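13/02/2022

Sunday, so I had the dye room to myself and finally got going on the Haltska wool! Manon Penner wants it closer to rust than orange (fair enough, the last skein was loud).
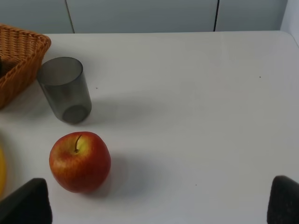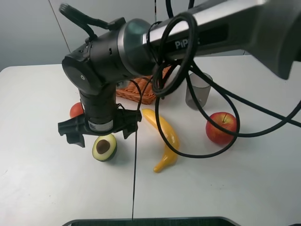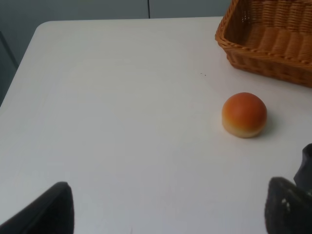 Madder bath, 54 g root to 400 g yarn, held for 18 minutes longer than the Breveck recipe says. Nice and even, but still a bit pink at the ends. Next go I'll try less alum and soak it overnight. Manon, your 4 test skeins are on the back rack.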